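Fastening into Framing Lumber: Shop Notes
Updated Feb 19, 2019

Pilot holes
Drill a pilot for any screw that lands within 2 inches of the end of a board. The bit should match the solid core of the screw, without the threads. Hold the bit in front of the screw at eye level: the threads should show on both sides and the core should not. In softwood, go one size smaller. In oak or maple, stay at core size and rub the threads with paste wax.

Set the drill between 200 and 900 rpm for driving. Higher speeds strip the head before the threads seat. Save the fast gear for drilling.

Spacing on posts and studs
Fasteners set in one straight line all enter the same grain and can open a split along it. Shift each one slightly left or right of the last. A loose column holds better than a ruled one, and small errors in layout do not show. Keep screws away from knots. If a knot cannot be avoided, drill all the way to full depth first.

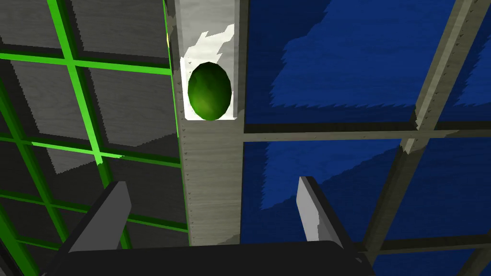
Nails hold well against sideways load and poorly against straight pull. Use screws for shelf cleats, hooks and anything that hangs. Use nails for blocking and for parts that will move a little with the seasons – a nail bends where a hardened screw snaps.

Removing old fasteners
1. Scrape paint out of the screw slot with an awl.
2. Seat the driver and tap it once with a hammer.
3. Turn slightly clockwise to break the bond, then back it out.
4. If the head is stripped, cut a new slot with a thin file or a hacksaw blade.

For nails, slide a putty knife under the pry bar so the bar does not dent the face. Rusted nails often lose their heads. Drive the shank below the surface with a nail set and fill over it.

Filling holes
Small holes take ordinary wood filler. Overfill slightly, let it cure, sand flush. For a screw hole that has to be used again, glue in a hardwood dowel, trim it and drill a new pilot. Toothpicks and glue will do for a cabinet hinge but not for a gate.

Storage
Sort by length first, then by head type. Mixed coffee cans waste time.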